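Bench cell rules: does the "hands out" rule apply when the arms are only holding position?

peltia_jo
We have 2 small arms on a table-top rail setup and I've been asked to write a one-page rule sheet for it. Most of it is easy. The bit I'm stuck on is reaching in to reset objects. At present people do it with the arms powered and holding position. I'd like to ban that. Am I being too strict?

Ristari
No. Holding position is a powered state. If the controller drops out or someone sends the wrong command, the arm moves. Our sheet says torque off or stop button pressed before any hand crosses the rails. It's been that way since February and people got used to it in a week.

umell44
Torque off on arms like that means they fall. Have you watched one drop onto a tray of parts? I'd sooner have it holding, with the speed capped and a second person on the stop.

Ristari
Then park them first. Park, torque off, reach in, hands out, say "clear", torque on. Doesn't take long.

umell44
It does when you reset after every run. A rule that slows people down that much gets skipped when it's busy, and then you have a rule sheet and no rule.

peltia_jo
That's my worry as well. We do a lot of resets.

Okonkwo
Two separate questions here. One is what the arms can do to a hand, and that belongs in your risk assessment. Small arms still have pinch points at the elbow and the gripper. The other is what the sheet should say, and that has to be short. Mine has 7 lines and I wouldn't add an eighth.

I'd also put cables and floor space on it. We had more near misses from those than from the arms.

peltia_jo
Fair point about the floor. This is our table:
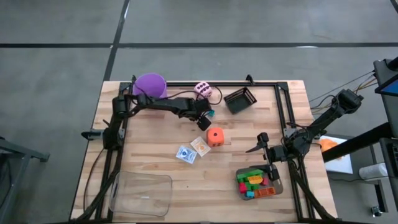
Both arms over the work area, tray of blocks bottom right.

Okonkwo
Right arm's elbow is out past the table edge, over the floor. I'd mark a keep-out strip on that side, because a person walking past won't be thinking about the rails. I'd also get the roll and the loose cable off the floor there, and sort out the cable looping over by the pink die.

umell44
Agree on the elbow. Still don't agree on torque off.

Somtochukwu Lawal
We settled on a middle way. Torque off for anything under an arm, reduced speed and a second person for anything else. It took 3 drafts to get the wording right. I can send it over if that helps.

peltia_jo
Yes please. I'll put the elbow strip in as well.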